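About Us

Home / About / Classes / Rentals / Contact

Tritham School of Sewing and Alterations

We teach people to sew. Also to mend, hem, take in, let out, and replace a zipper without crying. Day classes, night classes, one long Saturday a month.

How it started

Visitación Peñalver opened the school in the back half of a dry cleaner's on Palacios Street. She'd been doing alterations for the cleaner for years and people kept asking her how she did it. So she put up a sign. Three students the first night, two machines, one of them hers. The cleaner moved out, we took the front half too, and then the upstairs.

Visitación still teaches Tailoring 2 and still does the final check on every student jacket. She will turn the sleeve inside out. Be ready.

Sofia Antunes came as a student, stayed as an assistant, and now runs the school day to day. Schedule, payroll, ordering, the phone. If you email us you are emailing Sofia. She also teaches Beginner Machine and the bridal weekend.

What we teach

Beginner Machine – six weeks, one evening a week. Threading, tension, straight seams, a tote, a pillow cover, pajama pants. You don't need your own machine. If you have one and it's been in a closet for years, bring it the first week and we'll look at it.

Hand Sewing and Mending – four weeks. Darning, patches, buttons that stay on, blind hems. Most popular class we run and the cheapest.

Alterations 1 and 2 – for people who want to do this for money, or just want their pants to fit. Hems first, then waists, then linings. Bring real clothes. Your own, please, until you've finished Alterations 1.

Tailoring 1 and 2 – long ones. You make a vest, then a jacket. Ask before you enroll, we want to see something you've sewn.

Bridal weekend – two days, bustles and beading and how to talk to a nervous mother. Twice a year, next one is in March.

Kids' sewing – ages nine and up, school breaks only.

Class size is 12, max. We used to squeeze in more and it didn't work, people stood around waiting for the iron.

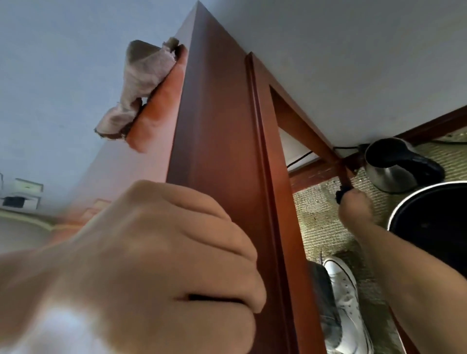

Machines and tools are included in the price. Fabric is not, except in Beginner Machine where the tote fabric is on us. We keep a scrap bin by the stairs, take what you want from it, put back what you don't use. Muslin and lining are sold at the desk by the yard. For anything nicer go to Gonetti two blocks down, tell them you're in our class and they'll cut you a small piece with no minimum.

Open studio is Thursday evening. Any current student can come in and use a table, a machine, the steam iron, the dress forms. There's a teacher in the room but it's not a class, so ask your question and then let the next person ask theirs. Bring headphones if you like quiet. It isn't quiet.

The Grallik Fund

Named for an old customer who left the school some money and a very large button collection. The money pays tuition for students who can't. 147 people have taken a class on the fund so far. No long form – one page, tell us which class and why you want it. Sofia reads them all and you'll hear back in a week or two. The buttons are in jars upstairs and yes you can use them. Donations welcome at the desk or by check. Unused fabric also welcome if it's clean and larger than a dish towel. No upholstery foam, we have no place for it.

Alterations for the public

We do take in work. Hems, zippers, waistbands, coat linings, school uniforms. It's done by our teachers and by graduates of Alterations 2, never by beginners. Drop off at the front desk any weekday afternoon. Usual turnaround is one week, longer before prom and graduation. We don't do leather, fur or wetsuits. Please wash it frist.

Where our students go

All over. Some just wanted curtains. A few work in bridal shops, one does costumes for a touring circus, several have home businesses and send us their overflow or take ours. We keep a list of graduates who do alterations from home. If you need someone on your side of town ask for it.

Renting the upstairs room

Big tables, good light, 2000 watts of iron so please don't plug in a heater as well. Available by the half day for quilting groups, costume crews, guild meetings. No glitter. Rates are on the Rentals page, need to be updated, so call to check.

Getting here

Front door is on Palacios Street, next to the shoe repair. Street parking is free after six. The bus stops at the corner. Evening students ring the bell, we can't always hear knocking over the machines. The ground floor is step-free, upstairs is not. If stairs are a problem say so when you enroll and we'll put your class on the ground floor.

Questions about classes, the fund or a zipper: call or email, or come by in the afternoon. We close for lunch at noon, back at one.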